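Let the people in the back row hold the gripper

21/05/2024

Last month I went with my neighbour to the open day of Curkine, in the old dairy building at Avdale. We waited 40 minutes in the line. When we came in, most visitors went straight to the big arm near the entrance, which was moving boxes behind a fence. It was fast and loud and the children loved it.

I preferred the small room at the back. There they teach machines to handle clothes, and the teaching is done by people. A person takes a gripper in the hand, with a camera on it, and does the housework with two fingers only. The recordings go later to the robot. It is slow work and it looks a little silly, and I think it was the most honest part of the day.
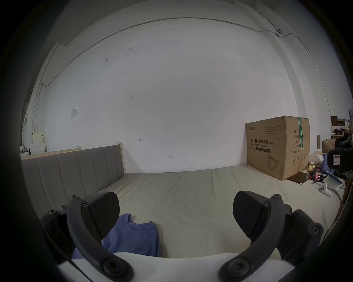
Laundry work with the hand-held gripper: a folded blue T-shirt on the bed, between the two rubber pads.

I was allowed to try for 2 minutes. I have folded shirts for more than 30 years and I could not do one sleeve properly. The cloth slid, I pressed too hard, and then I lifted the bed sheet together with the shirt. After this I had a different respect for the people who do it all day.

My complaint is with the way such days are organised. The printed program gave a full page to the arm and one line to the back room. Visitors went home with the idea that the robot learns by itself, as if by magic. But somebody's wrist is in every movement it makes. I would like to know how these workers are paid, and if they get enough rest – a tour guide could tell us this easily.

Pandason will hold its own open day in November, with 70 places. I hope they put the folding table beside the front door and let every visitor try one shirt.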